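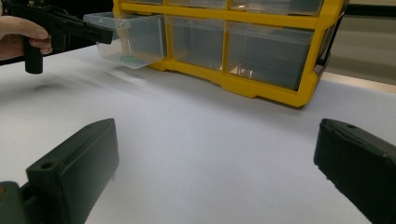

August
Posted by the blog's owner, filed under Bricks

I've been voting on fan-submitted brick sets for longer than I'd like to add up, and I have a complaint about the numbers.

Plollon, if you've managed to avoid it, is the site where people post their own models and the rest of us click a thumbs up. Get enough thumbs and your model goes to review. Get through review and there might be a box on a shelf one day with your spaceship on the front. Might. The site has a very cheerful progress bar for the first part and goes extremely quiet about the second.

My own entry is a grain elevator with a siding and a short stretch of track. It sat at 400 supporters for most of the winter. Then it got mentioned on somebody's channel and climbed to 673, and I had emails from strangers congratulating me as though something had happened. What had happened was that 273 more people had clicked a button that costs them nothing. I'm grateful for every one of them. I also don't believe most of them would pay for a grain elevator, and I say that as a person who has built it four times.

The button is my problem. Plollon asks supporters what they'd pay and how many copies they'd buy, and the answers are fantasy. I know because I've given them. I once told the site I'd buy 3 copies of a harbour crane, at a price I wouldn't pay for a real harbour crane. When a crane that size came out from a different company the following year I looked at it in the shop, turned the box over, and went home.

So when the people at Sidadar announced they'd be doing things differently, with small runs of fan designs paid for up front, I was ready to be won over. Put your money down or go away. Good. I ordered the Mrema signal box in the first week and I'll tell you what I think of it, which is that it's a lovely model with a miserable roof. The slope pieces don't meet at the ridge. You can see daylight. The instructions hide this by drawing the whole thing from the front, and the catalogue render has no gap at all, so either the render is wrong or my bricks are.

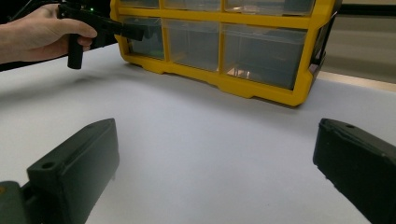 Mine closed up fine once I swapped the second row of slopes for the older mould, which came back as the first comment when I grumbled about the roof on the forum. Check the underside for the little tube, the comment went on, and if it hasn't got one you've been sent the new ones and you can press as hard as you like.

Fair enough, and I did check, and no tube. But I'd paid for a finished design. If the fix is to own the right slopes already, in dark grey, in a mould that hasn't been made for years, then I haven't bought a set so much as a suggestion.

The other claim I don't buy is that paying up front sorts the good designs from the popular ones. Look at what funded. A castle, another castle, a pirate tavern, and the signal box, which scraped in on the last afternoon. The Unen paddle steamer, easily the cleverest build of the lot (the wheels turn off a hidden gear under the deck!), missed out. It's the same crowd with the same taste, only now they've got their credit cards out.

I haven't decided whether to put the elevator forward for the next round. I'd have to redo the base so it ships in fewer bags, and lose the siding, and the siding is my favourite part. I'll probably pull it down again this weekend and see how it looks without the track.

Recent posts
Sorting by colour is still wrong
The Mrema signal box, first look
Grey is not one colour
Why I stopped buying mystery bags
Grain elevator, version four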